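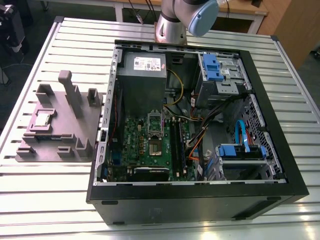 An opened desktop tower with a Dell motherboard.

I'd walked past the Hellbridge memorial for nine years before I noticed the woman's hand. It rests on the plinth, palm up, with a bronze coin in it (people rub it for luck, so it's gone quite gold). The rest of her is that dull harbour green, and she's facing the wrong way for the street!

Vija Venckus, who looks after the town's old council minutes, pulled out the folder for me. The statue was paid for by subscription, 2,000 pounds all up, and 924 people gave something. There was a terrific row over where to put her. The ferry families wanted her looking at the water, the shopkeepers wanted her looking at the shops, and you can guess who had the numbers on the night. I went back on Wednesday with a thermos and sat on the harbour side for an hour.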